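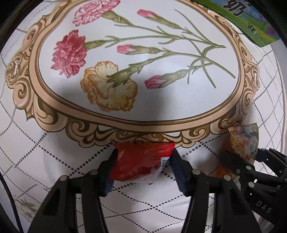
Wipe-clean tablecloths: which tips hold up

Every spring the same advice on printed tablecloths goes around again, and I have my doubts about most of it. I've had one or another on the kitchen table for 30 years, and here is what I'd keep and what I'd skip.

Baking soda paste on everything. Skip it. It's a mild scrub, and on a printed surface a mild scrub takes the ink with it sooner or later. Dish soap, warm water and a soft rag did the same job on my last three cloths.

Vinegar for shine. I tried this all through April on a Jorkholm cloth. It smelled like pickles and looked exactly as it had before.

Ironing out the fold lines. The label on my Plidasard cloth says low heat through a towel. Maybe. I lay a new cloth face up on the table overnight with a few heavy books on the worst creases, and I have yet to melt one that way.

Special sprays. Bastus sells a "table guard" that claims to last for 2,000 wipes. Who wiped it 2,000 times? I gave it nine days before a ring from a coffee mug showed up, and the mug wasn't even very full.
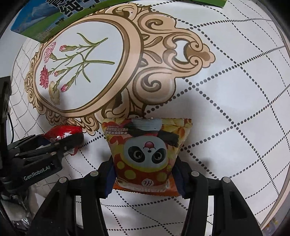 A busy pattern does hide more than a plain one, I'll grant that much. Scrollwork and dots will swallow crumbs and small stains until company comes. The trouble is that you stop wiping. Run your palm over the cloth after supper, and if it feels gritty, it needs a rag no matter how good it looks.

Snack grease is the one thing I'd rush for. Blot first, then soap, then leave it alone for roughly 30 minutes before deciding it's a stain. Half the time it's gone when you come back.

As for storage, roll the cloth around a cardboard tube with the print facing out. I was told to add talcum powder between the layers. I did it once and was sneezing until lunch.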